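Cliltard community help > Visits and open days

What should visitors see at the robot demonstration?

Nuchit
I am helping to prepare the open day in Girkia, where a robot with two arms will work in a home kitchen. We have 42 visitors and the kitchen is small. Is it better to show one task slowly or many tasks? I am also not sure where the people should stand.

Plillwood
Many tasks. People get bored.

Thitima Inthanon
I would choose one task and do it 4 times. When I visited such a day, the operator opened the talk with a long history of the company, and the children did not listen any more when the arms finally moved. Please let in small groups and put tape on the floor, so that everybody knows how near they may come. One person should speak and another should stay with the stop button. Also tell them before that the robot can fail. At our visit this was the part with the most questions, and the operator answered them very patiently.

I add one picture from the fridge task. The right gripper is low in front of the open fridge, and a bottle with a blue cap is in the door. For a task like this, let the visitors stand where the fridge door does not hide the arms.
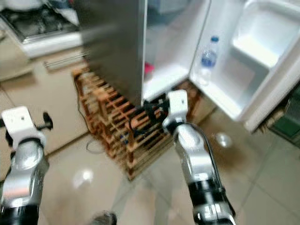
Girkia, 12 Feb 2021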